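Looking after football boots and shin pads

Mud left on overnight sets hard and pulls moisture out of the upper. Knock the soles together outdoors, then brush between the studs with a stiff nylon brush.

Washing
Wipe the upper with a cloth and lukewarm water. Keep boots out of the washing machine, as the heat softens the glue along the toe.

Drying
Remove the insoles and pack each boot with newspaper. Change the paper after 2 hours. Do not use a radiator. Leave the laces slack.

Studs
Screw-in studs should be removed once a month from October onwards. Put a smear of petroleum jelly on each thread before refitting. Tighten by hand, then a quarter turn with the key.

Shin pads
Wash the sleeves at 30 degrees, inside out. Wipe the shells with diluted washing-up liquid and air them before they go back in the bag.

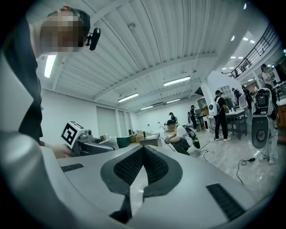

Storage
Keep boots on an open shelf, soles down. A closed plastic bag will bring the smell back within a day.

Tips compiled by Areeba Sethi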